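Clarero Hall robotics club, notebook 2
Wednesday, December

Okay, catching up, because I skipped writing anything on the last build night and regretted it as soon as I tried to remember which spring we used. (The shorter one. Write that on the bag, somebody, please!)

Where we are: the Listetti challenge wants us to hand in 300 good demos of a pick-and-place job, recorded by hand with our own gripper, plus a policy trained on them. We picked snack sorting because we figured we'd never run out of test objects, and also we get hungry. The team has two hand grippers, which we've been calling Liao and Vudham since the first week. Liao is the older one and has the stiffer trigger. Vudham got the new fingers.

Stuff that got done tonight:

Reprinted the left linkage for Vudham at a slightly thicker wall. The old one flexed when you squeezed hard and the fingers came together crooked, so you'd get a pinch at the tips and daylight in the middle. The new one feels so much better in the hand, I kept opening and closing it like a kid with barbecue tongs. I had to ream out the hole a little to get the pin through. I went too far on the first one and made a second. The first one is in the scrap tub, don't use it.

Trigger return is still slow. If you let go quickly it snaps open fine, but if you ease off it hangs somewhere short of wide open and then creeps. I tried dry lube on the pivot and it helped for maybe ten minutes. I want to try sanding the inside of the slot next, fine paper only, and not while I'm tired.

Changed the start pose too. We've been starting each demo wherever our hand happened to be, and when I went through the old recordings it was a mess, some starts were way up high and some were practically on top of the object. So new rule, and I'm putting it up on the whiteboard: fingers open, tips above bare table, hold still for a slow count of two, then go. Same at the end. It makes trimming the files so much easier, and I think the policy was learning our fidgeting.

Which brings me to the policy. Run number 783 (the numbering is dumb, it counts every time somebody hits the button, including all the crashes) trained to 4,000 steps and then I stopped it, since the loss had gone flat and I wanted the computer back. On the arm it goes to the right place most of the time and then closes too early, like it's excited. My guess is the messy starts plus the slow trigger. If the recorded opening width lags behind what your hand is doing, then of course the timing comes out weird. I could be totally wrong about this! It might just need more demos.

Side note, I moved the recording session onto the pale wood table and I like it. The old black mat ate the fingers completely, dark on dark, and you couldn't tell on playback where the tips were. On the light wood they stand right out. The grain might confuse something down the line, but I'd sooner find that out now than the week we hand it in.

Start pose with Vudham, fingers open over the table, nothing in the grip yet: 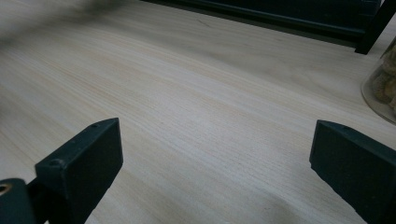
Reading this the next morning, I'm with you on the start pose but not on blaming the trigger, at least not yet. Play one of the old demos at quarter speed and put the width reading next to the video. If the two line up, the lag isn't coming from the slot and you'll have sanded it for nothing. I'd also leave the wood alone as the only surface for now and do a small batch on something else later, after the hand-in.

Fair. I'll do the quarter speed check before I touch any sandpaper. If there's lag, I'll write down how many frames and we can shift the width track in the script, which would even save some of the old recordings. I'd love that, my wrist still remembers making them.

To do before next time:
charge both battery packs (both!)
label the spring bag
width check on three old demos, one from each of us
print a spare right finger
find out whether Listetti wants the failed tries handed in as well, the rules page says "all attempts" in one spot and "successful attempts" in another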